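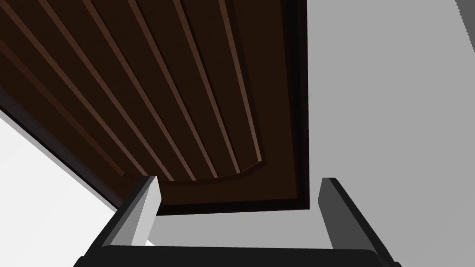
*Dark brown wood panel with lighter raised strips*

**Progress report to the Fortin Fund**
Tenant Advice and Home Repair Program, Comilis district
March 15, 2025

The program has completed its second reporting period under the current grant. Advice sessions are running on schedule. Home repair work is behind the plan agreed with the Fund, and a revised timetable is set out below.

## Advice sessions

The advice desk handled 200 cases in this period. Most concerned rent increases, deposit disputes and notices to leave. Questions about heating costs rose sharply during the colder weeks, and Nabila Siregar prepared a two-page guide to reading a shared utility bill. The guide is now given out at the desk and at the Comilis library.

Evening sessions have drawn more working tenants than the morning sessions they replaced. We ask the Fund to approve this change of hours for the rest of the grant term.
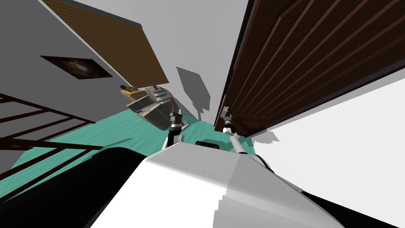 ## Home repairs

The plan called for 104 small repairs by the end of this period. Of these, 27 remain open. The delay has two main sources:

- Written consent from landlords took longer than expected, especially where a building had changed hands.
- Our plumbing contractor withdrew in the first month, and the replacement firm could not start until its insurance papers had been checked.

Prasanna Rathnayake now reviews the open list with the contractor each week. Leaks and faulty door locks are handled first. Painting and other cosmetic work has been moved to the next period – tenants affected have been told in writing.

## Spending

Repair spending is under budget as a result of the delay. Printing costs exceeded their line by $700, owing to the second run of the utility guide. We propose to cover this amount from unspent travel money and would welcome the Fund's written agreement. No other transfers between budget lines are requested.

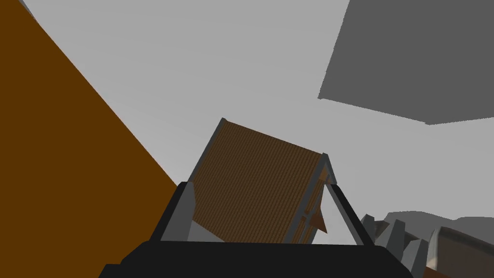 **Momine Housing Association | Department of Tenant Services**

Staffing is stable following the appointment of Benjamín Núñez as case officer. He has taken over the deposit disputes previously held by Gisela Brandes, who now supervises the evening desk.

In the next period the department will close the open repairs, translate the utility guide into Spanish, and survey tenants whose cases ended before the new hours began. Draft survey questions are attached as Annex B. Comments should be sent to Brenda Palma, program manager, before the survey is mailed.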